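Notebook, Policy Workshop, Karkarstead College
2001-06-21

Carrying on from the February notes on the posting and leafleting rules. Lovisa Fjeld has the old file, and I worked from her photocopies. Aim for today was to get the third draft of the bench text into a state where the Rajput reading group can take it apart.

Starting point: the present rule says any notice put up on college property must be "approved in advance by the relevant office". It doesn't say which office, how long approval takes, or what grounds there are for refusing. In practice the porters' desk stamps things. Two student societies had notices refused last year and neither got a written reason. One was about the rent strike, the other about a visiting speaker at the Grosen hall.

First pass, morning. Took out "relevant office" wherever it appears and tried the sentence without any approval at all. It reads well enough for the open boards. It doesn't work for the glass cases, which are locked, so somebody has to hold the key and decide. Left approval in for the cases only, with a note to list the grounds in full: size, date, name of the group, space left. Nothing on content.

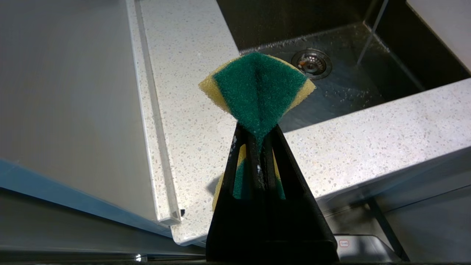
What happens to a notice that someone finds offensive?
Under the draft it stays up unless it breaks the law, and the person objecting can put a reply beside it and write to the registrar.

Not happy with "breaks the law" as it stands. A porter can't judge that at the board. Need a line saying that only the registrar can order removal on legal grounds, in writing, with a copy to the group. Lovisa wants a time limit on the registrar as well. I've pencilled in two working days and she'll say that's too long.

Second pass. Went through the replies to the questionnaire again. We sent out 200 and got 60 back, and that is thin, but the comments are more use than the tick boxes. Sorted them by hand into piles on the floor:

Pile A, wants fewer rules altogether. Mostly societies, plus three or four lecturers in history and law.
Pile B, wants the rules kept but written down properly. The biggest pile.
Pile C, wants the college to be able to take down anything insulting. Smaller than I expected. Several of these describe the same leaflet from last autumn.
Pile D, about litter. Put aside.

Pile C needs a fair answer in the covering note. The draft can't give them what they ask for, but it can say plainly that the college is free to answer back in its own name. The current wording is silent on this and some staff seem to think they are barred from commenting. Added a short clause: "Nothing in these rules stops the college or its officers from stating their own view." Check with Lovisa whether "officers" takes in heads of department.
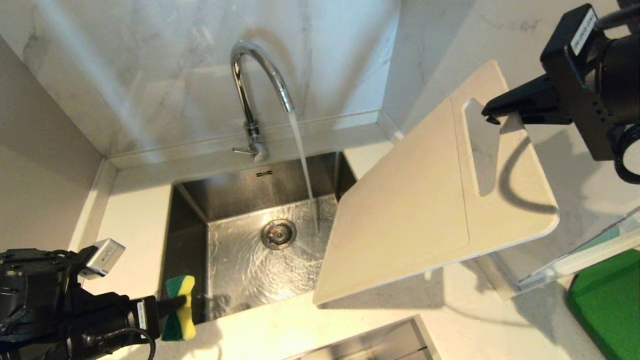 Sink, tap running.

Third pass, after lunch. Leafleting by hand. The old rule requires a table booking for this, 26 days ahead. I can find no reason for the figure in the minutes. The Cerkel handbook, where half our wording was lifted from, has no notice period at all for people on foot. Proposed: no booking for anyone handing out leaflets without a table, anywhere outdoors, so long as doors and steps are kept clear. Tables still need booking, but the day before is enough.

Tried the new text on three old cases from the file to see what it would have done:

1. Rent strike poster, refused. Would have gone up on the open boards with no questions. In the glass case it would have been turned down on size only, and the group could have brought a smaller one.

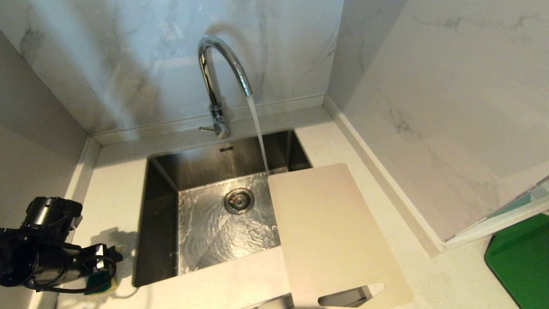
2. Speaker notice for the Grosen hall, refused as "likely to cause upset". No such ground in the draft. It goes up. The hall booking is a separate matter and the draft shouldn't touch it. Crossed out the half sentence where it did.

3. Petition table moved on by the porters, no booking. Still moved on under the draft, though with a day's notice they could have been there legally. If they had stood without the table they would have been fine. I think this is the right result but it looks fussy. Ask the group.

Word count of the draft is 736, down from something a good deal longer. Most of the saving came from cutting the definitions at the front. "Notice" still needs one. 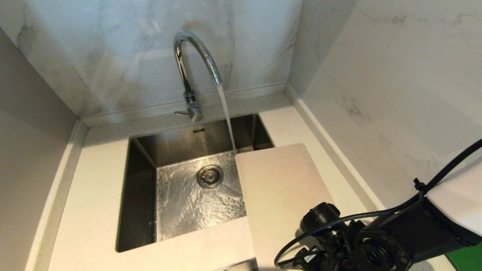
To do

Send clean copy to Lovisa, with the removal clause marked in pencil.
Find out who holds the keys to the glass cases – the list on the office door is out of date.
Ask Rajput group for comments on case 3 and on the registrar's two days.
Define "notice". Does chalk on paving count? Old rule doesn't say.
Electronic notices on the college web pages left out of this draft. Separate sheet needed, start it next week.
Return Cerkel handbook.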